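Week 4 notes - Pattern repeats and scale
Intro to Surface Design, P. Sengar
(rough version, tidy one goes up after the tutorial)

Recap from last week: motif = the single bit you draw. Repeat = how it gets copied. People mixed these up in the quiz so please re-read page 27.

Types of repeat
- Block (straight). Same motif, stacked in a grid. Easy to print, easy to spot.
- Half-drop. Each column slides down half the height. Hides the grid, good for florals. Most wallpaper you'll see.
- Brick. Same idea but sideways.
- Mirror. Flip along a centre line. Gets formal fast, can start making faces if you aren't careful. Check it upside down.

Scale
Big motif on a small wall = you lose the repeat and it reads as a drawing. Small motif on a big wall = texture, colour blurs together from across the room. Neither is wrong, pick one on purpose.

The Briggs sample book: plate 42 and plate 131 are the same flower at two sizes. Look at them side by side, then from the far end of the studio. Write down what changes. Poonam will ask.

Line vs fill
Line-only florals on a flat ground are cheap (one screen, one colour) and they date slower. Line weight matters more than you think, too thin and it dissapears at a distance. White on a strong ground looks thicker than the same line in dark ink on pale, so draw it a touch finer.

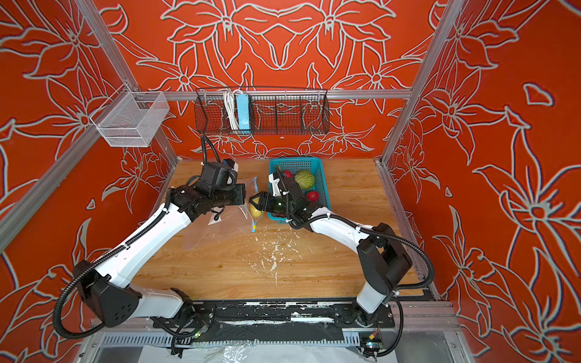 Corners. Plan them before you cut. Options: wrap the pattern round, or centre each wall and let the corner mismatch. Wrapping looks better in small rooms. Centering is faster and wastes more paper.

Working out drops: wall height + one full repeat for matching, then round up. Not down!! The Nirbridge job in the reader got this wrong, see the costing, 880 dollars in extra rolls.

For next week
- one motif, line only, A4
- same motif as half-drop AND mirror
- bring tracing paper, teh shop runs out
- read the Mistatia chapter, skip the dye section

Late work goes in the tray by 4 pm, name on the back.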